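My Small Adventures With Digital Money, Part Two

A few of you wrote after my last post to ask whether I ever got my coins off the exchange and onto one of those little hardware wallets, the way I kept promising I would. I did! It took me most of October and more cups of tea than I care to admit, but it's finished, and I wanted to write it down while I still remember which parts confused me.

For anyone new around here, I started buying tiny amounts of bitcoin a while back through a site called Ustalis. I never had a grand plan. My cousin Shirin Arabzadeh had been doing it for a couple of years and talked me into putting in whatever I would have spent on takeout that month, and I just sort of kept going. By this fall I had put in $2785 altogether, spread over a lot of small purchases, and that was the point where leaving it all sitting on somebody else's website began to bother me at bedtime.
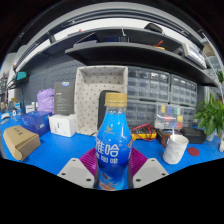
So I bought a Nullon. It's a plain little thing with two buttons and a screen you need good glasses for, and it cost me $125 with shipping. Shirin thought I should have gotten the cheaper one without a screen, but I like to see the address on the device itself before I press anything, and we have agreed to disagree.

The setup is where I slowed way down. When you turn it on the first time it gives you a list of words, and those words are the real key to your money. If the gadget falls in a lake you can buy another one, type in the words, and there's your balance again. If you lose the words and the gadget, well, that's the end of it. There is no phone number to call. I knew all this from reading, but it feels very different when you're sitting there with a pen in your hand and your own handwriting suddenly looks like a doctor's.

I wrote the words out once, checked them against the screen, then wrote them out again on a second card. One copy lives here and the other is in my box at the bank on Clatthorpe Road. I did not take a photo of them and I did not type them into my computer, and please don't do either of those things, however handy it seems. (My neighbor asked if he could just email them to himself. No! Please, no.)

Then I did a test. I wiped the Nullon completely, before any money had gone near it, and brought it back using only the card. It took two tries. I had written "there" where I should have written "three," and if I hadn't tested it I'd have gone years without knowing. I had to go lie down on the couch for a bit after that one.

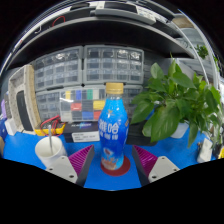 Next came the transfer, and I did that in pieces too. I sent a very small amount first and then sat refreshing the page like a teenager waiting for a text. It showed up as pending pretty quickly and then took the better part of an hour to be confirmed, which I gather is perfectly normal when the network is busy. After dinner I sent $600 worth, and the next morning I sent the rest. Yes, I paid the withdrawal fee three times over. Marjan Farahani, who reads this blog and knows far more than I do, wrote to tell me that one test and one big transfer would have been plenty. She's right, I'm sure, but I slept fine and I don't miss the money.

One more thing I want to mention is records. I'd been careless about those. Ustalis lets you download a file of everything you've bought, with dates and prices, and I saved that before I moved anything, and printed it too. I took the whole stack to the Bahrami office, where I get my taxes done, and they told me that moving coins from my account to my own wallet wasn't a sale, so there was nothing to report on the move itself apart from keeping track of what I paid in fees. That's how it went for me, and yours may be different, so do ask your own person.

The price has gone up and down the whole time I've been fussing over this, by the way, and I stopped looking at it somewhere in the middle. I still buy my little bit each month. It piles up at Ustalis for a while and I plan to move it over twice a year, in spring and in fall, when I change the batteries in the smoke alarms.

Shirin now wants me to learn about running a node, whatever that involves, and has offered to bring over an old laptop. I told her to give me until after the holidays. If any of you have done it, leave me a comment and tell me how noisy the thing gets, as the only free outlet I've got is in the bedroom.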